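Does Folding Method Matter? Bulky Knits and Drawer Space
Household Systems project, final report – Berwyn Rowlands 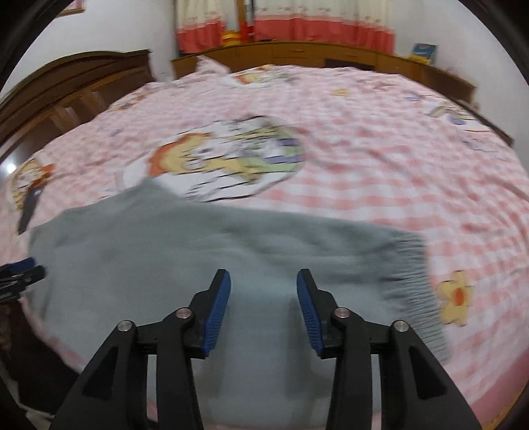 Fig. 1. Grey knit sweater spread on the bed, ribbed hem to the right.

Background
Folding guides promise a lot. The one our group started from, the Letetia method, claims that any sweater can be folded into a tidy upright packet and that a drawer will hold far more as a result. The guide gives no measurements. I wanted to see whether the claim survives a ruler.

Method
I compared two folds: the Letetia packet (sleeves in, thirds, then rolled from the neck) and the plain flat fold my family has always used. Each garment was folded 11 times per method on a bed. I chose a bed over a table as most people I asked fold there, though a mattress gives under your hands and that probably hurt the packet fold more than the flat one. Height was measured after 2 minutes of resting.

The starting state turned out to be a problem. The guide says to begin with the garment "perfectly smooth." A soft knit does not stay that way. In Fig. 1 the sweater is roughly flat but still slightly crumpled, and I accepted that as a fair starting point. A stricter tester might not.

Results
Thin shirts did well as packets and stood up by themselves. Bulky knits did not. The ribbed hem pulled in while the body spread out, so the packet came out wedge-shaped and leaned. Across all trials with knits, 18 packets had come open by the end of the resting time. No flat fold did.

As for drawer space, the packets took up less width but stood too tall for my drawer to close. Fewer sweaters fit, which is the opposite of what the guide says.

Doubts
I did all the folding myself, and I was already suspicious of the method. I also got faster with practice, which favors whichever fold came second in a session. My one drawer, a shallow Skjelbred, is hardly a fair sample – a deeper one might reverse the result. I would not repeat the guide's claim about sweaters until someone tests it in one.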